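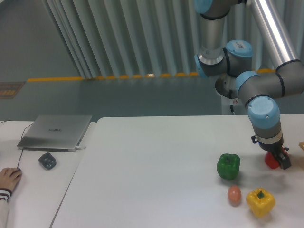

According to Frauke Reinholz, the first Lollov was meant to be a doorstop, and it only became a garden figure when it proved too light to hold the kitchen door on a breezy afternoon. Birsen Karakaya remembers it a little differently and puts the doorstop second, after a failed bookend, but both accounts agree on the kitchen, the breeze and the large amount of tea that was drunk while the thing was being modelled.

Lollov is a small cast garden figure of a seated badger reading a newspaper, made by hand in the Teuber workshop and sold mostly by post. It stands 29 centimetres high, wears a knitted-looking waistcoat with one button missing, and has an expression that owners tend to describe as patient. It is the best known of the four figures in the Teuber range, the others being Surent the heron, Firnus the hedgehog and an unnamed toad that was given away with larger orders and is now rather hard to find.

Origins

Reinholz had trained as a potter and was making plant pots when she began the badger, using up the end of a bag of clay. The name came from a crossword. Karakaya, who shared the house, had filled in a wrong answer in ink and ended up with "lollov" running down the left-hand side of the grid, and for some weeks afterwards the word was used at home for anything that had gone slightly wrong but was too nice to throw away. When the badger came out of the kiln with a crack behind one ear, it was called Lollov on the spot, and the crack was filled with grey putty and turned towards the wall.

Friends who came to supper kept asking where it had been bought. A mould was made from the original that June, and the first casts were set out along the garden path to dry, where a neighbour counted 42 of them over the fence and very kindly ordered three.

Design

The newspaper is the part that people argue over (good-naturedly, for the most part). On the early casts its front page carries a few lines of tiny lettering, scratched in with a darning needle, which make up a weather report for a place that Reinholz never named. The lettering wore away as the first mould aged, and by the time a second mould was made it had shrunk to a row of dashes. Collectors call the two kinds "weather" and "dash" badgers, and a weather badger in decent condition will usually fetch a good deal more.

The missing button was an accident. It dropped off the clay original before firing and was found later in the turn-up of somebody's trousers, and Reinholz decided she preferred the waistcoat without it. One batch was cast with the button put back, at the request of a gift shop, and sold so slowly that the shop asked for the old sort again.

Colours

Most Lollovs were sold unpainted, in a pale stone grey that greens over nicely if left somewhere damp. A painted version followed, with a waistcoat in mustard, brick or bottle green. Karakaya did all of the painting herself at the dining table, and her badgers can be told by the small dab of white at the tip of the nose. A batch of 171 was painted for a chain of tea rooms, each with a blue waistcoat, and these turn up fairly often at car boot sales, generally with a chip out of the newspaper.

Care

The makers' leaflet, which is folded into the box and runs to a chatty two pages, suggests bringing the badger indoors during hard frost, or at least tipping it forward so that water cannot gather in the lap. Moss may be left alone or brushed off with an old toothbrush, as the owner likes. Vinegar should be kept well away from the painted ones.

Related figures

Surent the heron was brought out as a companion piece and had a thin neck that broke in the post with discouraging regularity. It was withdrawn after 82 had been sold, and later came back asleep, with its head tucked under its wing. Firnus the hedgehog has stayed in the range throughout and is the only one of the four with a hole in the base, so that it can be fixed to a post.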